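Home About Recipes Archive Say Hi

09/04/2021

I have a problem with tins. Canisters, cookie tins, the ones tea comes in, all of it. Last weekend I finally pulled everything off the shelf over the fridge, and it took the whole afternoon because I kept opening lids and sniffing (one still smells like cinnamon from a December long ago!).

Chantal Cormier came over to help, which means she drank my coffee and held things up going "keep? toss?" while I said keep, keep, keep. We did get rid of a few. The dented one from the Pomstead flea market went, and so did the square one that never closed right - I paid 50 cents for it, so no tears there.

The one I'm never giving up is the little blue cartoon one. It has a silver lid and a gray cat on the front swinging a big orange bat over his head, plus a couple of brown mice who don't seem one bit worried about it. One of them even gets a heart! I go back and forth on what to put in it. Buttons? Loose tea? Chantal voted for rubber bands and I pretended not to hear.

Next up is the drawer under the oven, and I'm already dreading it. If you have a good way to get old label glue off metal, please tell me, I've tried dish soap and it just smears.

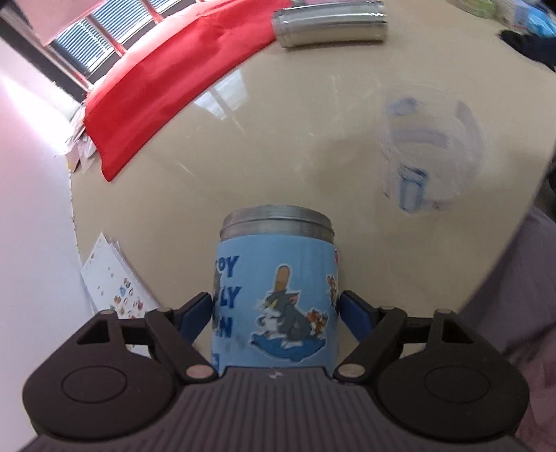

My favorite blue canister, on the round table

Contact | Copyright Sylvie Sawatzky | Back to top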